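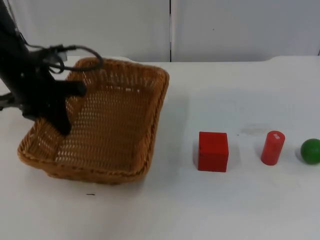 What is a shallow wicker basket good for on a kitchen table?

Holding the small things that otherwise wander, such as napkins, rolls, fruit, mail and keys, in one place where everybody in the house can see them and reach them.

Search this site Enter keyword Go

Print this page | E-mail this release

KULLATINE BRINGS BACK THE SONSKA TABLE BASKET, WITH TWO NEW SIZES AND A REPAIR BENCH AT THE KIRBY SHOP

For release in July

KIRBY - Kullatine, the home goods shop that many families in town know best for its dish towels and its very crowded front window, is happy to announce the return of the Sonska table basket, a low, open wicker tray with rounded corners, gently sloping sides and a braided rim. The basket will be back on the shelves in July, in the rectangular shape customers remember, and this time it will come in three sizes where there used to be one.

The Sonska was part of the shop's range for years before it quietly dropped out of the catalog, and hardly a week has gone by since without somebody coming to the counter to ask after it. Some wanted a second one. Some had given theirs to a daughter or a neighbor and missed it more than they expected to. One customer brought in her old basket wrapped in a bath towel, set it down next to the register, and asked whether we could please find her another exactly like it, only for her sister. We could not at the time, and we were sorry to say so.

"I grew up with one of these on the table and I never thought of it as a product," said Kai Seidel, owner of Kullatine. "It was where the bread went at supper and where the mail went the rest of the day. When we stopped carrying it I heard about it from my own mother first, and then from everyone else's mother."

The new baskets are woven for Kullatine by the Zawadzka workshop, which has supplied the shop with laundry hampers and log baskets for a long time. The two firms spent the winter going back and forth over samples. The first was handsome but too deep, so that a dinner roll at the bottom was a bit of an expedition. The second had the right height but a rim so stiff and narrow that it was no pleasure to carry. The one that was finally chosen has a thicker braid running all the way around the top, and you can take hold of it anywhere, with one hand if the other is busy with a pitcher or a toddler.

The color was the easiest decision of all. Zawadzka offered a white basket, a gray one and a very smart black one, and everybody at the shop went straight to the honey tan. It looks well on a plain white table, it looks well on a dark one, and it doesn't mind crumbs.

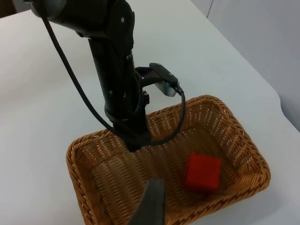 Customers who are used to plastic bins sometimes ask how a woven basket ought to be looked after, and we are always glad when they do. Please don't put it in the dishwasher or leave it to soak in the sink. Turn it upside down over a newspaper, give the bottom a few pats, and go over the weave with a dry, soft brush - an old pastry brush does very nicely. For a sticky spot, wipe with a cloth that has been wrung out well and then let the basket stand in an airy place, away from the radiator, until it is dry all the way through. A cloth napkin laid in the bottom will save you most of this, and it keeps poppy seeds off the table besides.

The smallest Sonska is meant for keys, reading glasses and the rubber bands that come home with the asparagus. The middle size is the original, for bread, fruit or letters. The largest is something new for us and came about at the request of customers who wanted to carry a whole breakfast's worth of jars and butter dishes out to the porch in one trip. It also turned out to be just right for a sewing project that has to be cleared off the dining table at five o'clock, scissors and all, and put back again after the dishes are done.

All three will nest, so that a full set takes up no more room in the cupboard than the largest basket by itself. The set is priced at $51 and will be packed in tissue and tied with string, without a box. Each size will also be sold separately. The first delivery from Zawadzka is 100 sets, and there will be a second delivery in the fall for anyone who is away in the summer or who simply likes to think things over.

To go with the baskets, Kullatine is opening a small repair bench at the back of the Kirby shop, between the enamelware and the stairs. Wicker wears at the corners and at the rim before it wears anywhere else, and a strand that has worked itself free can very often be tucked back in and secured in a few minutes. The bench will look at any basket, whether it was bought from us or found at a yard sale, and small repairs to a Sonska of any age will be free of charge. Larger jobs, such as a broken rib or a stretch of missing braid, will be sent on to the Zawadzka workshop, and customers will be told the cost before anything leaves the building.

"I would much prefer to mend the one you have than sell you the one I have," Seidel said. "People get attached to a basket. They know which corner has the dent in it, and they want to keep the dent."

The shop asks that baskets be brought in empty and brushed out if possible. (We have already received one with half a pound of walnuts in it. They have been put aside in a paper bag with the owner's name on it.)

The repair bench will be open from 2 in the afternoon until closing. Anyone who would like to learn to do the simpler mending at home is welcome to pull up a stool and watch, and there will be short lengths of spare cane to practice with. Children may come along as well, provided they bring a grown-up who doesn't mind sitting still.

On the first morning of the sale there will be coffee at the long table by the window, and rolls from the bakery across the street, served out of the middle-size Sonska, of course. Customers who still own one of the original baskets are warmly invited to bring it with them. Kullatine would like to set as many of the old ones as possible beside the new ones for the day, to see how the color has deepened in different kitchens, and everyone who lends a basket for the table will go home with it again at closing time, along with a linen napkin cut to fit the bottom.

Orders for sets may be placed at the counter ahead of time and will be held under the customer's name through the end of July. Sets can be sent by mail to friends and relations outside Kirby, and the shop will be pleased to tuck in a handwritten card if you tell us what you would like it to say.

About Kullatine

Kullatine sells household goods for the kitchen, the table and the laundry room from its shop in Kirby. It carries baskets, linens, brushes, enamelware and crockery, most of it from small workshops that the shop has known for many years.

Press contact

Kai Seidel, Kullatine, Kirby. Samples of all three sizes are available to newspapers and magazines on loan, and may be picked up at the counter during shop hours.

Print this page | E-mail this release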